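Flellwood opens table repair and refinishing service in Zarstead

Flellwood, the furniture workshop based in Zarstead, will begin taking in dining and kitchen tables for repair and refinishing from December. Until now the workshop has only sold its own furniture. The new service is open to anyone with a wooden or veneered table, wherever it was bought.

Customers can choose between two levels of work. The first is a clean and light re-coat, meant for tops that have gone dull or picked up rings from cups and pans. The second is a full refinish, where the old surface is taken back and a new one put on. A re-coat takes four working days and a full refinish takes longer, depending on the state of the table.

Pale veneers are expected to make up much of the work. They show marks sooner than dark ones, and many owners try to scrub them clean and end up with a patch that no longer matches the rest. 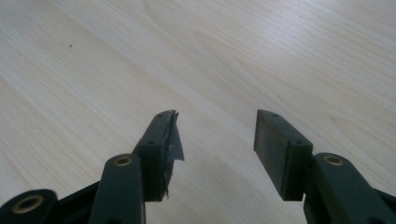 A dark green gripper, held open over a blond wood tabletop

The grain on a blond top is soft, and it often runs in curves across the whole table. Any repair has to follow it. Flellwood's staff check each top under a strong light before starting, looking along the surface from both ends. Bright light can hide the grain in one place and bring up a tiny speck of dirt in another, so the table is turned and checked again.

"People bring us a table and say it is ruined, and quite often it needs a proper clean and a thin coat," said Mared Gronow. "We will tell them that. If the veneer has gone right through, we will tell them that too – there is only so much you can do with it."

The service will be run from the Otberg unit behind the main shop, which has been fitted out with drying racks and 600 square feet of extra floor space. Beat Eder, who joined from the joinery firm Esteves, will look after bookings and collection.

Tables up to 5 feet long can be dropped off at the shop. Larger ones can be collected from homes in Zarstead. Owners are asked to clear the top and wipe it with a barely damp cloth, and to leave off polish or wax in the week before.

Related news
Flellwood moves chair workshop to Otberg
Esteves and Flellwood to share timber store
Caring for a veneered table in winter
Zarstead shop: changes to opening hours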